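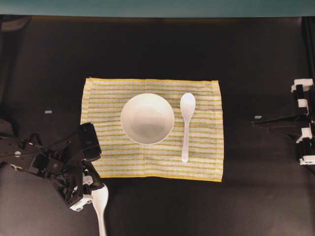 Photo: Prallton Garden Notes

Stela Dumitrescu grows beans for drying. She has a double plot at the Barrientos allotments, on the north side of Prallton, and this year nearly half of it is poles. I talked to her on 23 August 2024, while the first pods were starting to rattle.

She came to dry beans by accident. In her second season she went away for two weeks and came home to a row of pole beans too tough to eat green. "I was going to pull the lot and compost it," she says. "My neighbor told me to leave them alone until they went brown. I got a jar and a half out of that row, and I made soup with them in January."

These days she grows three kinds, all climbers. The one she likes best is a brown and cream bean she calls Nurnard, which came to her in an envelope at a seed swap with only that word on it. She has never found it in a catalog.

"It's slow," she says. "You'll think it has failed. Then it gets to the top of the pole in July and you have to keep up with it."
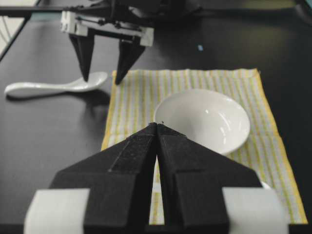 She sows in pots in the middle of May, two beans to a pot, and plants out when the nights have stopped being cold. Her soil is heavy clay. She digs in compost in the fall and leaves it alone after that. Slugs took a lot of her young plants this spring — she resowed most of one row in June and expects those to finish late.

Watering matters most when the flowers open. "If it's dry then, they drop," she says. "Once the pods have filled I stop completely. I don't want them wet at that point."

I asked how she knows when to pick. She said she goes by feel and sound. The pod should be papery, and the bean inside should be too hard to mark with a thumbnail. If a wet week is forecast she cuts whole vines and hangs them upside down in the shed.
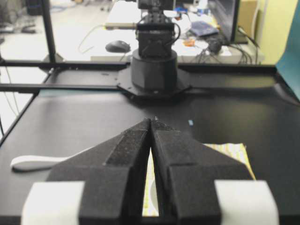 Shelling and storing

Most of the shelling happens in September, in the evenings, at the kitchen table. She spreads the beans on trays for another couple of weeks, then freezes them for a few days to deal with weevils. After that they go into jars.

Last year she counted the Nurnard crop from a single pole, out of curiosity, and got 163 beans. "That was a good pole," she says. "Don't print it like it's normal."

She sets aside the best pods for seed before anything gets eaten, and sends spare seed to a swap group in Plultley every winter. Her advice to anyone starting is to grow one kind only for the first year, and more of it than seems sensible. "A short row gives you one dinner," she says. "I'd put in two long rows and skip the zucchini." 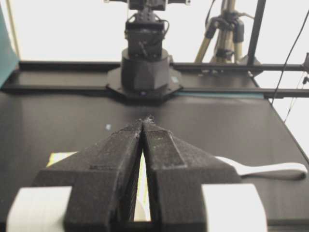
A dark tabletop and, in front, two black fingers, nearly touching at the tips.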